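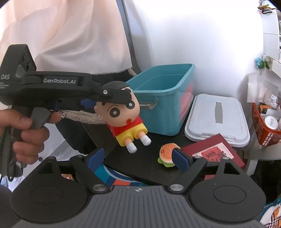
The boy in the yellow shorts, next to his new teal home.

Print this post | E-mail this to a friend

I have been promising myself since May that I would deal with the little things. You know the ones, the toys and trinkets that come home in coat pockets and then live on every flat surface until you stop seeing them. Well, one morning I poured a big mug of coffee, cleared a spot on the black table and got out the teal bin with the white lid, and off I went!

The boy was my first pick, mostly on account of those eyebrows. Iara gave him to me years ago (she swears it was a swap for a pair of my earrings, I remember no earrings) and he has stood on one shelf or another ever since. I love his big round eyes and his red top, and I felt a bit mean even thinking about a bin. But the rule I made was simple: if I hadn't dusted it in six months, in it goes, and I can always visit.

My other rule was no sorting by size or color, or I'd still be there at supper. Toys with toys, paper with paper, and the lid stays off until the very end, as I always change my mind.
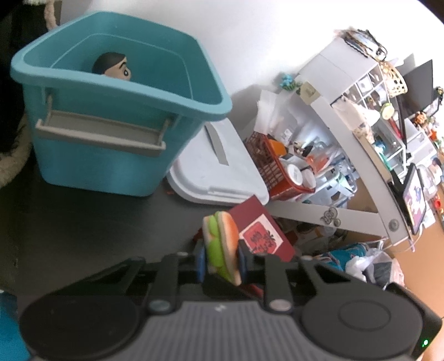

Hamburger time, with a dark-haired somebody peeking over the rim of the bin.

The toy hamburger was harder than I expected. It has such cheerful green lettuce, and I went back and forth on it for a good while before I settled on the bin. The maroon card with the red stamp I'm keeping out, I think, until I find a frame the right size.

As for the white shelves, oh dear. The red wire basket still needs going through, and I'm leaving the tissue box right where it is with allergy season coming. That's a job for another pot of coffee.

Comments

Octavio Quezada: Please tell me the hamburger gets to come out for birthdays.

Iara Quezada: It WAS earrings. Silver ones, with the little leaves. I still have them!

Ala: I did my windowsill after reading this and found 13 erasers. Thank you, I think?

E-mail this to a friend | Print this post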